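Report on a Visit to the Trestent Sorting and Reuse Center
Submitted by Tudor Dinu, February 8, 2018 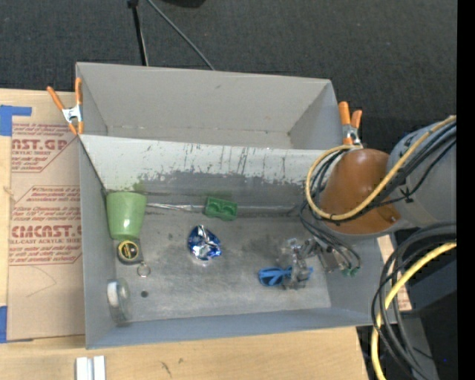 The visit to the Trestent center was arranged at the invitation of its management, following an exchange of letters on how public buildings deal with small found and discarded articles. Our delegation came from the Brendcombe Public Halls Association. The purpose was to observe how the center receives mixed small goods, how it stores them, and whether any part of its practice could be adopted in the halls for which we are responsible.

The center occupies the ground floor of a former printing house on the east side of Trestent. Visitors enter through a lobby where coats and bags are left, then pass directly into the receiving area. Deliveries come in twice a day. The center handles 3,000 small articles in a normal month, the greater part of them from railroad stations, schools and sports halls in the district.

Receiving

Goods arrive in canvas sacks marked with the place of origin. Each sack is weighed and entered in a book, and a slip with the same number travels with the contents until they have been sorted. The staff informed us that the written book has been kept alongside the computer record from the start, and that there is no plan to give it up. We were shown several pages. The entries were clear and could be followed without help from the person who had made them.

Articles of evident value, such as watches, telephones and purses, are removed at this first stage and taken to a locked office. They were not part of our tour.

The sorting room

The sorting room was of the greatest interest to the delegation. It is carpeted in dark charcoal, a choice made to keep down noise, and furnished with light tan wooden tables. The work is done in large gray bins placed on the tabletops. The bin at the table where we stopped has two compartments, with a sloping divider between them. Mixed articles go into the front compartment, the larger of the two, and the rear is kept for whatever has been decided upon.

At the time of our stop the rear compartment was empty and the front one held a small mixed lot: a light green cup, a dark tape measure with a black-and-yellow label, a silver metal ring, a crumpled piece of blue and silver foil, a dark green block with two rounded hollows in its top, and a bright blue item with looped parts like straps. Such a mixture is typical. The sorting supervisor observed that foil and other wrappings are often thrown out too quickly, and that small metal articles have been lost with them. It is now a rule of the room that foil is opened before it is discarded.

The bins show long use. On the divider we inspected, the paint has been rubbed away along a ragged line, leaving whitish material above and darker gray below, and the floor of the front compartment is scratched and in one place stained. Members of the delegation asked whether worn bins are repainted. The reply was that they are washed weekly and repaired when a seam opens, but that paint is not renewed. The management regards the money as better spent on shelving.

Some discussion followed on the slope of the divider. Our own halls use plain boxes with upright sides, and small articles tend to collect in the corners where they are hard to reach. The delegation agreed that a sloping side deserves a trial at Brendcombe.

Categories and storage

Sorted articles are assigned to one of 18 categories. Among these are drinking vessels, hand tools and measures, fasteners and rings, straps and cords, toys, and a category named "parts of something else," which the staff use more than any other. Articles in this last group are held for 200 days, the longest period allowed, in case the larger object to which they belong is brought in.

The shelves are the Fallar system, open at the front and adjustable by hand. Each shelf carries a printed card and a colored stripe. We found the stripes useful at a distance, but the cards are set low and were difficult to read without bending. This was raised with the management, who made a note of it.

Cups and other household goods in sound condition are washed and passed to the Boonyarit shop across the courtyard, where they are sold at low prices. Tape measures and simple tools go to the evening classes held in the same building. The shop sold 500 articles in its best month - a figure the management hopes to reach again this spring.

Discussion with staff

The delegation met for an hour with the management in the upstairs meeting room. Questions concerned staffing, insurance and the handling of sharp articles. Sharp articles are placed in a lidded tin as soon as they are found, and gloves are available at every table. Sorting shifts are limited to three hours, with a break at the midpoint.

On costs, the center was open with us. Rent is the largest item, followed by transportation. A copy of the yearly accounts was provided and is held at the Association's office, where members may consult it.

Points for action

The delegation recommends that the Association obtain two bins with sloping dividers for trial at the Brendcombe main hall, and that the foil rule be adopted at once in all halls. A category for loose parts should be added to our present list, with a holding period to be settled at the February meeting. The question of shelving is left open until prices have been received.

The Association thanks the management and staff of the Trestent center for their time and for the lunch provided. A return visit to Brendcombe has been offered and accepted.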